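Perception corner: edges, grooves and the new planner
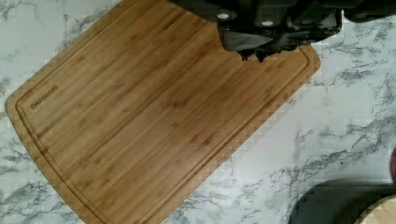

Wrist view, gripper over the bamboo board. Juice groove runs just inside the rim.

Quick one this issue, release is eating everybody's week.

Horlow 2 is merged. Main change is how the segmenter hands surfaces to the planner. Old version gave one outline per object and called it done. Fine for plates, bad for cutting boards: the juice groove kept getting picked up as the outer edge, so the fingers closed a bit too far in. Hazem Erraji rewrote the edge step, it now keeps both contours and ranks them by height. Groove loses, rim wins. Mostly.

Still open: veined countertops. Dark veins close to a board edge get joined on to it and the mask grows a little tail. Josée Marchand has a filter for this on the Skorkberg branch, nearly 1,000 labeled wrist frames behind it so far. Needs more pale stone, and more boards lying at an angle. If you have logs like that please push them to the shared bucket and tag them "surface", not "misc". Please.

Control side, shorter. Approach speed near contact is now a config value instead of buried in teh driver. Default unchanged. Planner timeout went from 14 to 16 seconds after complaints from the Prilleck team, change it back localy if you hate it.

Known bug: replay viewer crashes if you scrub backwards past the first frame. Don't scrub backwards past the first frame. Fix is in review.

Lūse port waits until October. Questions to Hazem for edges, Josée for data.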